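Garra da Clellico: primeiras impressões (escritas à pressa)

setembro de 2023

Vou ser rápido que tenho o comboio daqui a pouco e prometi a três pessoas que publicava isto hoje. Andei a experimentar o kit de garra da Clellico, o Mamo, versão de dois dedos. Custa 498 euros sem o braço, com dedos, câmara de pulso e uma licença do Arilero, o programa que grava e repete os movimentos. Braço à parte, claro. E os braços não são baratos, já sabem.

O que vem na caixa: a garra, dois pares de dedos, cabo, adaptador de flange, um manual que parece traduzido duas vezes. Parafusos a mais, coisa que agradeço. Montagem sem drama, tirando o cabo da câmara, curto que se farta. Tive de lhe pôr uma extensão logo no primeiro dia.

Software. O Arilero arranca depressa e é feio. Grava bem. Editar uma trajetória já gravada é um castigo, mais vale apagar e fazer de novo. Em fevereiro tinha testado a versão anterior e ainda era pior, perdia a calibração sempre que se desligava o portátil. Isso está resolvido, ponto para eles.

Quanto aos dedos, são pretos, de plástico, e afunilam para a ponta. Tinha medo que fossem moles. Não são. O que me interessava era segurar frascos e garrafas na vertical, que é o que a maior parte de quem me lê quer fazer (recebo sempre as mesmas perguntas, enchimento, tampas, rótulos).
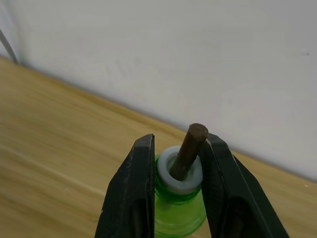
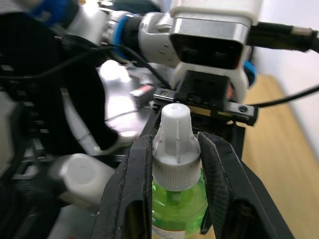
A força regula-se por software, numa escala de 0 a 2000 que ninguem na Clellico me soube explicar em newtons. Perguntei por mail. A Viktória Pintér, do apoio técnico, respondeu no mesmo dia e com simpatia, mas a resposta foi "comece baixo e vá subindo". Foi o que fiz. Com plástico fino convém mesmo ir com calma — passei do ponto numa embalagem vazia e ficou com a marca dos dedos para sempre.

Coisas de que gostei: trocar de dedos é um minuto com uma chave pequena. O peso. A garra cala-se quando está parada, a minha antiga da Alar zumbia o dia todo e dava-me cabo da cabeça.

Coisas de que não gostei: o cabo, já disse. A câmara de pulso vê os dedos muito bem e o resto assim-assim, com superfícies brilhantes por baixo a exposição anda aos saltos. Há um modo manual escondido no terceiro menu, usem-no. E a licença é por computador, quem troca de portatil tem de escrever a pedir outra.

Vale o dinheiro? Para laboratório pequeno ou oficina, acho que sim. Para linha de produção a sério não sei, não a tive a trabalhar horas seguidas e não vou inventar. A Alar tem um modelo equivalente por quase o dobro, com software melhor e apoio pior.

Falta-me experimentar o segundo par de dedos, os largos. Fica para outro post. Se alguém já ligou isto a um controlador antigo diga nos comentários que firmware usou, o meu recusa-se a reconhecer a garra.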